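職場の電子レンジの使い方 発表用メモ
話す人:丸山貞夫(総務)
持ち時間 15分、質問 5分

(始める前に)
配布資料は机の上。後ろの席の人から先に回してもらう。マイクは使わない。金曜の昼前なので、時間を延ばさない。

1 はじめに

総務の丸山です。今日は給湯コーナーの電子レンジの話をします。クリトルゲートの事務所に移ってから、レンジについての問い合わせが一番多くなりました。温まらない、時間の入れ方がわからない、字が読めない、においが残る、という四つがほとんどです。

2月に社内でアンケートをとりました。配ったのは97人で、88人から返事がありました。ご協力ありがとうございました。「ボタンの意味がわからないまま使っている」という回答が思ったより多かったので、今日は表示の読み方に時間を使います。

(ここで手を挙げてもらう。今週レンジを使った人。数は数えなくてよい)

2 置き場所の話

前の事務所では棚の中段に入れていました。背の低い人は中が見えず、汁物を出すときに傾けてしまうことがあったそうです。今は白い台の上に置いています。台の高さはイマニ・ミンジャさんに何度か立ってもらって決めました。

レンジのまわりには物を置かないでください。上にふきんを畳んで載せる人がいますが、放熱の邪魔になります。ふきんは流しの横の棒にかけます。紙皿と割り箸は引き出しに移しました。

(メイレレス分室の人が来ていたら一言。分室のレンジは機種が違うので、手順は今日の話と同じではない。別の紙を渡す)

3 表示の読み方

機種はMideaの小型のものです。パネルの文字が中国語なので、初めての人はここで手が止まります。ただ、漢字なので見当のつくところもあります。

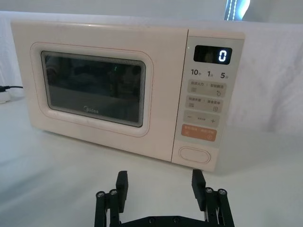
図1 扉と操作パネル。表示は「0」

一番上の黒いところが表示部です。その下に「10秒」「1分」「5分」と並んでいます。これは日本語と同じ字なので、そのまま読めます。弁当やマグカップなら、まずこの三つを覚えておけば足ります。

その下には、文字と小さな絵のついたボタンが続きます。こちらの訳は配布資料の裏面に載せました。訳はアパレシーダ・アスンソンさんが説明書と突き合わせて作ってくれたものです。パネルに付箋を貼る案もありましたが、湯気ではがれて床に落ちるのでやめました。資料と同じものを壁に貼ってあります。

(資料の裏面を見てもらう。1分ほど待つ)

4 時間の目安

時間は短めから始めます。足りなければ足す、という使い方にしてください。最初から5分にして席に戻る人がいますが、吹きこぼれの大半はこれです。

冷蔵のごはん、茶碗一杯なら1分で一度開けて、混ぜてからもう少し。マグカップの牛乳は30秒で見る。カレーやシチューは深めの器に入れ、ふたをずらして載せ、途中で一度混ぜる。パンは10秒か20秒。それ以上だと冷めたときに固くなります。

冷凍の弁当は、箱に書いてある時間に従ってください。そのときはワット数を見ます。同じ弁当でも500ワットと700ワットでは時間が違います。説明書の写しは引き出しの手前に入っています。

(冷凍のたこ焼きの話は時間があればする。なければ飛ばす)

5 入れてはいけないもの

アルミホイル、金の縁取りのある皿、ステンレスの水筒のふた。この事務所で実際にあったのは、ホイルを敷いたままのグラタンです。火花が出ましたが、マセドさんがすぐに止めてくれました。

殻つきの卵も入れないでください。殻をむいたゆで卵も同じです。ソーセージやたらこは切れ目を入れるか、穴を開けます。

水やコーヒーを温めすぎると、取り出したときに急に沸き立つことがあります。熱くなりすぎたと思ったら、扉を開けずに少し置いてください。

プラスチックの容器は底を見ます。耐熱温度が書いてあります。書いていないものは、中身を皿に移してください。皿は食器棚の下段のものを自由に使えます。

6 使ったあと

汁が飛んだら、その場で拭きます。温かいうちなら濡らした紙で取れます。次の日になると取れません。

においが残ったときは、耐熱のカップに水とレモンの切れ端を入れて2分ほど温め、しばらく扉を閉めておいてから中を拭きます。レモンがなければ酢を少し。扉の窓は内側と外側の両方を拭いてください。外側は指の跡がつきやすいです。

洗剤を直接吹きつけるのはやめてください。布につけてから拭きます。

週に一度の掃除は、これまで総務でやっていましたが、来月から当番にします。当番表はステュドゥセルの掲示板に上げます。名前の順番は課ごとです。都合の悪い週は、自分で誰かと替わってもらってかまいません。

7 混む時間

12時から12時20分までが一番混みます。内線912で総務に「列が長い」と電話をくれた方がいますが、総務では列を短くできません。冷凍の弁当の人は、できれば11時50分か12時半に来てください。飲み物だけの人が後ろにいたら、先に入れてあげると助かります。

二台目を置く話も出ていますが、同じ系統のコンセントに電気ポットがつながっているので、今のままでは難しいです。ルチクスの工事担当のアンデルソン・トレドさんに見積もりを頼んでいます。金額が出たら掲示板に載せます。

8 質問

(出そうな質問と答え)

停電のあとはどうするか。表示が変わっていても、そのまま使ってかまいません。時計は総務で合わせます。

音が止まらないとき。扉を一度開けて閉める。それでも鳴るならプラグを抜いて、内線で呼んでください。

哺乳瓶の消毒に使えるか。専用の容器を持ってくれば使えます。昼の混む時間は避けてください。

自分の家でも同じ機種を買いたい。購入先は資料の最後に書いてあります。

(終わったら余った資料を回収。壁に貼る分を一枚残す)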